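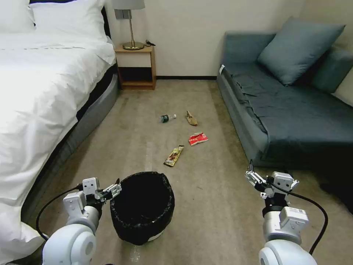 Room with bed, bedside lamp and blue-green sofa

Ticket 700 – Personalised gift order, wrong name on the tags
Status: open
Opened by: Katsuhiko Yagi
Handled by: Cadi Hopkin, Kimerer gift desk

2023-02-22, first message
Good morning. I ordered 93 key rings with the Briseslow school crest for our leavers. In the preview the name was written correctly. On the key rings I received, the second "s" is missing, so it reads "Brieslow". I checked the confirmation e-mail and there the spelling is right.

Reply, Cadi
Thank you, Mr Yagi. Could you tell me which font you chose, and whether you pasted the name or typed it?

Reply, Katsuhiko
I pasted it from our newsletter. The font is the narrow one, number 4 in the list.

Note, Cadi
Same result on my side when I paste the name – with typing it prints well. Passed to Abenezer Teshome in engraving.

Reply, Cadi
We will engrave all the key rings again without charge. Please keep the wrong ones until the new parcel arrives. A proof will be sent to you for approval first.

Waiting for: proof approval from customer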